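Visits > Labs and workshops > Gotell

A morning at the Gotell teaching lab, Plallstead

August 15, 2018
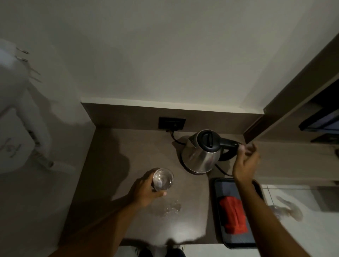 Gotell teaches robots kitchen jobs by having people do the jobs first. The company has two floors of an old office building in Plallstead, and it opens them to visitors a couple of times a year. I went for the morning session. The first stop was the kitchenette on the lower floor, where the task being shown was getting a glass of water ready and pouring from a kettle. The person showing it had one hand around the glass tumbler and the other reaching for the black handle of the kettle, and there was a little spilled water on the counter just below the glass. Our guide, Valentin Wyss, said spills are left alone until the end of a try. A robot in a real kitchen will meet wet counters, so they want some in the recordings.

Each try at a task is called a pass. A pass starts with both hands away from the counter and ends the same way. Wyss asks people to work at the speed they would use at home, which is harder than it sounds. New people slow down and get stiff once they know they are being recorded, and their first 11 passes are thrown out as a rule. The kettle job had 228 good passes when we visited. The target is 400, and then they move on to a different kettle.

I asked why the kettle gets so much attention. Wyss said it is the two hands. Picking up one thing and putting it down was working well enough last November. Holding a glass steady with the left hand while the right goes to something heavier is another matter, and the robot tends to let go with one when it closes the other.

Upstairs is the remote control room. An operator sits on a stool with a grip in each hand and moves a pair of robot arms on the other side of a glass wall. The arms were putting cups on a shelf. It was slow. One cup took most of the time we stood there, and the operator stopped twice to rest her shoulders. The arms are made by Barta, and Gotell has changed the fingers to softer ones.

Visitors were allowed to try. When my turn came I got hold of a cup on the third attempt and then pushed it into the edge of the shelf. You can't feel anything through the grips — you only see that the cup has stopped moving. The operator told me to look at the fingers and forget about the cup, and that helped some.

Wyss was open about what each method is good for. Passes done by hand are quick to collect and look natural, but a person's hand does things the robot's fingers can't. Passes done by remote control fit the robot exactly and take far longer. They mix the two, and the mix changes from job to job. He would not say much about who the customers are.

The tour ended with coffee and a short talk about the second site in Plosholm, which is meant to have a full-size kitchen and a laundry room. It is not open to visitors yet.

Getting there: the entrance is on the side street, and the front door is locked. Parking is poor. You need to sign in, and bags go in a locker.

Comments

tobyr: Did they let you see the robot do the kettle job by itself?

Reply from author: No, only the cups, and those were under remote control. I asked and was told the kettle was not ready to show.

M. Hale: I went on the spring tour and the grips were the best part. My shoulders hurt the next day too.

pinefield: Is the Barta arm the older one with the cable on the outside? We had one at work and it caught on everything.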